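Chapter 7
Comparing Grippers on a Fair Bench 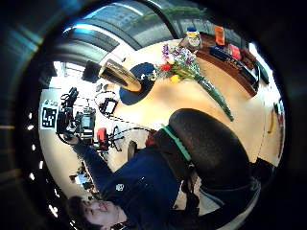
A gripper test is only as good as the conditions that stay the same from one run to the next. Most disagreements between two labs about the same gripper come down to lighting, mounting, or the choice of objects, and very few come down to the gripper. This chapter is about controlling those things well enough that a difference in your results can be trusted. Some of them are easy to overlook in a working room. Bright daylight through a window with horizontal blinds, for instance, will change during a long session, and a camera set for the early runs may be badly exposed for the later ones. Cables looped across a tabletop can catch on an object or drag against a moving wrist. A square black-and-white marker placed near the rig is a help, since it gives the software a known shape to measure from.

In Chapter 6 you chose a camera and calibrated it. You should now have a lens file, a marker of known size, and a written record of where the camera sits relative to the fingertips. If any of these is missing, go back to Section 6.4 before continuing. The exercises at the end of this chapter assume all three.

What you will learn

By the end of the chapter you should be able to:
Write a test plan that another person can run without asking you questions.
Choose a set of objects that separates a good gripper from a poor one.
Record a failed grasp in a way that is useful later.
Decide how many trials are enough.

Terms used in this chapter

Trial. One attempt to grasp, lift, hold, and release one object.
Run. A series of trials carried out with no change to the hardware.
Slip. Any movement of the object relative to the fingertips after the lift begins.
Drop. Loss of contact before the release command.
Reset. Returning the object and the gripper to their starting positions.

7.1 A comparison that went wrong

Madalena Esteves and Radosław Wróbel tested two parallel-jaw grippers at the Bamham teaching lab. The first had hard rubber pads and the second had soft molded fingers. Each was given 80 trials on the same set of objects. The soft fingers dropped far fewer objects, and the report recommended them.

When Tainá Quintana repeated the work at Zullutitz in July, the difference almost disappeared. She used the same grippers, the same controller, and the same closing force. It took her several days to find the cause. At Bamham, the object had been reset by hand, and the two operators had placed it differently. Esteves set each object with its long side across the jaws. Wróbel set it down however it came to hand. Esteves had run all of the soft-finger trials and Wróbel had run all of the hard-pad trials.

The Bamham data were not useless. Of the 80 hard-pad trials, 43 could be matched to video clear enough to show the starting angle of the object. Once only those trials were compared with soft-finger trials at similar angles, the two labs agreed within the spread you would expect from chance.

Two lessons follow. The operator is part of the test and has to be listed in the plan. Starting position also has to be measured, even when it looks unimportant. A strip of tape on the table is enough for a first study.

7.2 Choosing the objects

A common mistake is to test on blocks and cylinders only. These are easy to buy and easy to model, but nearly every gripper on the market can hold them. A useful set includes at least one item that bends, one that is smooth and rounded, one that is thin and lies flat, and one with an uneven weight. Flowers with long stems are a hard case for a stiff jaw, which may crush the stems before it has a secure hold.

Weigh every object and write the weight down. The set used in the Bachmann exercises later in this chapter has a heaviest item of 153 grams, well under the limit of any gripper discussed here. This is deliberate. At low weights, failures come mostly from shape and surface, and those are the properties we want to study first. Heavier loads are taken up in Chapter 9.

Before reading on, write down the objects you plan to use and the position in which each one will start. You will need this list for Exercise 7.1.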